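Notebook entry, 28th March
Pipette calibration and dilution practice, wet bench
Entered by O. Paredes

Purpose. The quarterly gravimetric check of the variable-volume pipettes was due this month. The Farkard dye series was also to be repeated, as the last set of readings drifted at the low end and the cause was never recorded. Both tasks were carried out in one sitting so that the pipettes could be used directly after they had been checked.

Conditions. Distilled water was left in the balance room overnight in a covered beaker. The balance was leveled and zeroed before the first reading and again after the break. The door to the corridor was kept shut. Colleagues are reminded that the air supply above the balance table cycles on and off, and that readings taken in the first minute after it starts should be discarded. Two of mine were, and they are struck through in the raw data sheet with initials.

Method, gravimetric check. Each pipette was set to its nominal volume, and the tip was wetted three times before the first delivery. Ten deliveries were weighed per setting. The order was full volume, half volume and one-tenth volume. Tips were changed between settings but not between deliveries. The procedure is the one in the Antoniuk binder, section on liquid handling, with one change: the waiting time after aspiration was fixed at a slow count of three. The binder says only "briefly," and users have read that in different ways.

Results, gravimetric check. All pipettes passed at full and half volume. Rirow 2 read low at one-tenth volume on the first run and passed on the second, after the tip cone had been wiped and the seal reseated. I am not satisfied that this is a repair. It has been tagged for use at half volume and above until it can be opened and the piston inspected. The tag is yellow and should not be removed by anyone other than the person who signs the inspection.

Dye series. Stock was prepared fresh. Fifteen tubes were filled, at 24 degrees, and left to stand for 30 minutes before reading. The first three dilutions agreed with the February sheet. From the fourth onward the values were closer to the expected line than they were last time. The most likely explanation is that the earlier series was mixed by inversion only, while this one was mixed by inversion and then by drawing the liquid up and down in the tip. A side-by-side comparison would settle it — I have set aside enough stock for one.

The blank was read at the start and at the end. The two readings differed by less than the last digit we report.

Storage. The binder asks that pipettes be hung upright on a stand between uses and never laid flat with liquid in the tip. Several have been found in drawers this month. Please return them to a stand at the end of each session, with the tip ejected and the volume set to maximum.

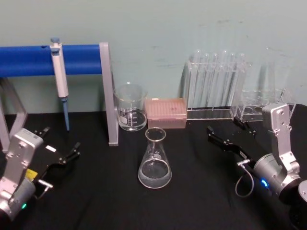
Pipette on the stand, with glassware along the back of the bench.

Outstanding items.
Open Rirow 2 and inspect piston and seal.
Repeat dye series with both mixing methods, same stock, same reader.
Order tips in the small size. About 16 racks should carry us to the next check.
Ask Atent whether the replacement seals are supplied greased or dry. The packing slip does not say.
Replace the word "briefly" in the Antoniuk binder — draft wording is clipped inside the front cover for comment.

Raw data sheets are filed behind this entry. Remaining stock is in the cold cabinet, second shelf, labeled and initialed. O.P.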